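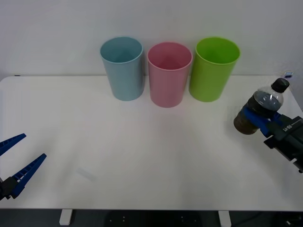
Lorena Acuña

Lorena Acuña is a television presenter and former radio announcer. She is best known as the host of the afternoon quiz program Badik, which she has presented since its second season, and as co-presenter of the travel series Trumovden with Rizal Manurung.

Early life

Acuña grew up in a family of shopkeepers and is the younger of two sisters. She attended a teacher training college for one year before leaving to take a position at a local radio station, where she read traffic and weather bulletins. Her first credited work was as a continuity announcer on the overnight schedule. She later described the job in a magazine interview as "mostly reading the time."

Career

Acuña moved to television as a field reporter for a regional magazine show produced by Vestergaard. Her segments ran between three and five minutes and covered food markets, amateur theater and small museums. When the show was shortened to a half-hour format, her contract was transferred to the company's entertainment department.

The first season of Badik was hosted by Ikhsan Harahap, who left to work on a drama series. Acuña was chosen as his replacement after a screen test with the show's producer, Capucine Besson. The format was changed at the same time: the number of contestants was cut from four to 2, and the top prize was fixed at 3000 in the local currency. A season consists of 13 episodes. A total of 83 episodes had been broadcast as of September 15, 2023, including five specials that are not numbered as part of any season.

Trumovden was recorded during breaks in the quiz schedule. Acuña presented the city segments and Manurung the rural ones, and the two appeared together only in the opening and closing parts of each program. The series ended after one season. A planned follow-up under the title Skornach reached the pilot stage but was not ordered.

Presenting style

Reviewers have noted Acuña's even delivery and her habit of repeating a contestant's answer before ruling on it. The repetition began as a technical requirement — the early studio microphones picked up contestants poorly — and was kept after the equipment was replaced.

Personal life

Acuña is married to Rohani Hartono, a sound editor. The couple met at Vestergaard and have one daughter. Acuña does not keep public social media accounts. An account using her name was removed in September after a complaint from her agent.

See also

Badik (quiz program)
List of Badik episodes
Trumovden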